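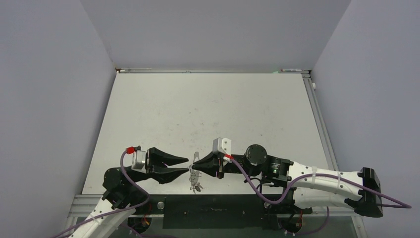 Most of the budget questions we get at Mirnex are about two-arm benches, and most of them start with the price of the arms. Start with the whole station instead. On a bench with two arms working toward the middle of one table, you are also paying for the table and its aluminum framing, a gripper for each arm, whatever module sits between wrist and gripper, and the cables that run back along the links. The answers below are the ones we send out most often.

By Crescencio Montes
Updated January

Do I need two arms?

If one arm and a clamp can hold your part, buy one arm and a clamp. Two arms make sense when the part is soft, small or oddly shaped and has to be held by one side while the other side works on it. Bring us samples of the worst parts you have, including the bent ones.

Can I buy one arm now and add the second later?

Yes, but order the table and the controller cabinet for two from the start. Replacing a single-arm table later means taking everything off it and calibrating again. We had a customer in Cirnton do this and the second arm sat in its crate for 7 weeks.

How much should I set aside for cables?

More than you think. External cables need slack at the wrist and at the elbow, and they wear. We quote 2 spare sets with every station. Straps are cheap, so get a bag of them. If the cable hangs low enough to touch the table at any point in the program, change the routing before you sign off on the station.

Should the grippers be the same model?

For a first station, yes. You stock one kind of finger and your people learn one set of settings. Tapered fingers suit small items. For boxes or trays, ask for wide pads.

What about the Tichý table?

We sell it and it's fine. Lead time is 6 weeks. The top is pale and will show scuffs in the middle, where the work happens. This doesn't affect anything, but some buyers ask about it after delivery.

Does the quote include software?

The Skimenis license is a separate line, billed yearly. Put it in the operating budget. The first year starts on the day of installation, whatever the order date.

Who does the site visit?

Borislav Dimitrov. Have floor drawings ready and know where your power comes in.

Filed under: Buying Guides, Two-Arm Stations

Contact | © Mirnex | Back to top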